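Caring for an oiled wooden table

Farzad Hassanpour, Luvovwood workshop

Many customers write to me in May, when they open the windows and see in the strong light how dry their table has become. It is not difficult to repair this at home. You need one free evening and some patience.

Cleaning first

Wipe the top with a cloth and warm water with a little mild soap. Do not pour water on the wood. Always wipe along the grain, then dry with a second cloth. Let the table stand for 24 hours before you do anything else.

White rings from cups

Rub a small amount of oil on the ring with your finger and leave it overnight. If the ring is still there in the morning, use very fine sandpaper, lightly, and only along the grain – one scratch across it will be seen for years.

Small dents

Put a damp cotton cloth on the dent and touch it with a warm iron for a few seconds. The wood swells a little. Repeat two or three times, but stop if the surface becomes rough.

Oiling

Pour a spoonful of oil on a soft cloth and spread it thinly. After about 8 minutes take away all that was not absorbed. Sticky tables are nearly always tables with too much oil. On pale wood with straight, even grain, try the oil under the top first, as it can turn the colour more yellow than you like.
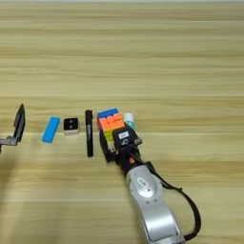
Used cloths

Oily cloths can catch fire by themselves when they are folded in a bin. Put them in a bucket of water, or spread them flat outside until they are hard and dry.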